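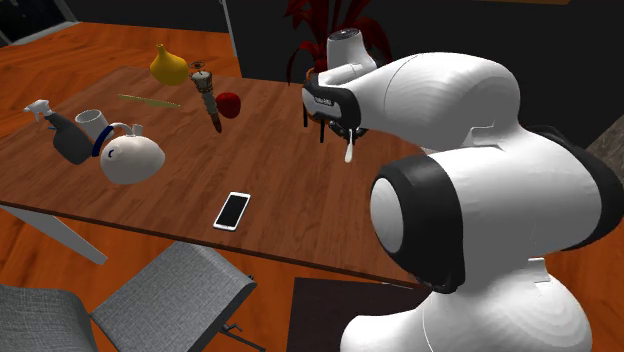 Page last changed: Tuesday, 4:10 pm

Week 6 handout - Reporting on workplace violence
Lecturer: Agnes Björklund

Read this before the tutorial. It covers the first hours after a serious incident at a work site. Court reporting comes in week 8.

We will use the Parneck depot case throughout. A worker at the depot was attacked on shift, and 27 people were in the building. The first story, in the Premeck Courier, ran to 300 words and had two errors. It gave the wrong shift and it called a witness a suspect. The corrected version ran to 900 words and is in your reader.

1. Who to ring first
Police media line, then the employer, then the union. Write down the time of each call. If the employer won't comment, say so in the story and keep trying.

2. Talking to witnesses
Say who you are and who you work for before you ask anything. Co-workers may be in shock and may agree to things they later regret. Check that they know they are being quoted. Do not ask "How did you feel?" as an opening question - ask where they were and what they heard.

3. Names
Hold the name of anyone who has died until police confirm that the family has been told. A post from a colleague is not confirmation. 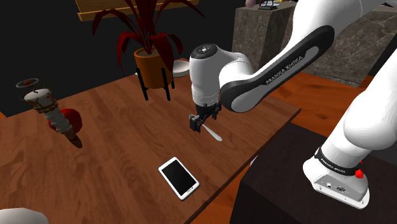 4. Early numbers
Attribute every count of injured people and give the time it was released. At Parneck the count changed about 21 times before evening.

For the tutorial
Bring a rewritten lead for the Courier story, one sentence only. Groups Ganden and Sæther will swap drafts and mark up each other's attribution.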